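Sawsan Boutros
13/02/2023

I finished Cetadard last night, after over 200 hours, and I want to write a few things about Miletti while I still remember them well. It will be a thread. Spoilers for the second half of the game.

First, for people who have not played. Miletti is the fox girl who runs the ferry in the harbor town. You meet her in the first hour, and she asks you for 100 coins to cross. Most players pay and forget her. I also did.

If you don't pay, you can walk by the north road, and then she is waiting on the other side anyway. She says only "You are slow." I laughed very much at this.

The fan pages always call her the little sister of Qudah. I think this comes from the old manual, where they stand together on one drawing. In the game no one says they are family. He calls her "small captain" and she calls him by his name, always.

Her age is also a problem. The manual says nine. In the winter chapter she tells that she has worked on the ferry for eight years. So either she started when she was one, or the writers did not check. I prefer to think that she lies to the passengers.

Now about how she plays. Her attack is weak and she has the lowest health of the team. But her bell skill makes the enemies lose one turn, and it costs almost nothing. In the Honadent tower I used it in every fight. I don't know how people pass floor six without her.

Her best item is the tin whistle. The shop in the upper town sells it for 2,000 coins, but you can get it for free if you bring Qudah his hat before the storm. After the storm it is too late, he has a new hat.

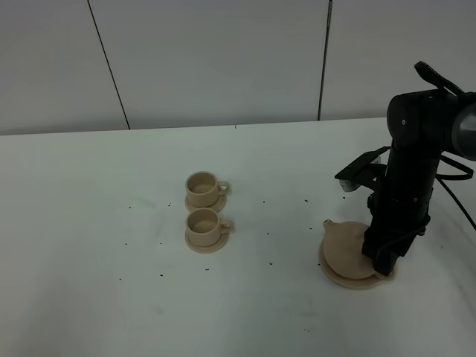
Also please give her the blue scarf and not the red one. The red has the better number for defense, I know. But with the blue one she has a different line in the lighthouse, and it is the only time she speaks about her mother. I missed it in my first game and had to read it on a forum.

The lighthouse is for me the best part of the story. She is afraid of heights, and the game never explains it. She just stops on the stairs, and you have to press the button again and again — each time she goes up one step. My hand was tired at the end.

One person asked me if she is in the sequel. Yes, but for a very short time. She has a bigger boat and she wants 600 coins now. Her voice is from another actress, a little lower, and I got used to it quickly.

I am starting again tonight on hard mode, with Miletti in the first place of the team. If somebody knows where the second bell is hidden, please write me, but only the name of the town.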